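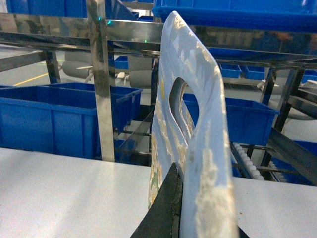
Home | Kitchen | Laundry | Workshop | Garden | Tip Archive

Print this page | E-mail this page

Getting the Hall Closet Back

Every May I empty the hall closet down to the bare floor, and every May I wonder how one small closet on Hepburn Street can hold so much! Coats first, then boots, then the shelf, where the gloves and the dog towels and the bags have all been living on top of each other since fall. Bags are the worst of it. I used to stuff them one inside another until the whole bundle fell on my head, and then my sister gave me a row of brass hooks and I started hanging them up instead. The kind with an oval hole cut right through the plastic for a handle, like the light blue one, will slip over a hook and lie nice and flat against the wall, and you can get up to nine on a hook before they start sliding off.

Now for the coats. Brush wool with a soft clothes brush, always downward, and do the collar twice (collars hold more dust than you'd believe). Empty the pockets, then turn them inside out and brush the seams. I found a whole church program in mine last year, and six peppermints. Hang the coats outdoors in the shade for an afternoon if the weather is kind, and button the top button so the shoulders keep their shape.

Boots want a different treatment. Knock the dry mud off outside, wipe them with a damp rag, and let them dry slowly, well away from the heater. When they're dry all through, rub in a little leather cream and stuff the toes with newspaper. I leave the paper in all summer.

While the closet is empty, wash the shelf and the baseboard with warm water and a splash of vinegar, and leave the door open overnight. A cedar block on the shelf smells lovely, and when it fades you can wake it up with a bit of fine sandpaper.

Put back only what you wore this past winter. The rest of mine goes in a box by the door, and it's allowed to sit there for two weeks while I make up my mind about it.

Print this page | E-mail this page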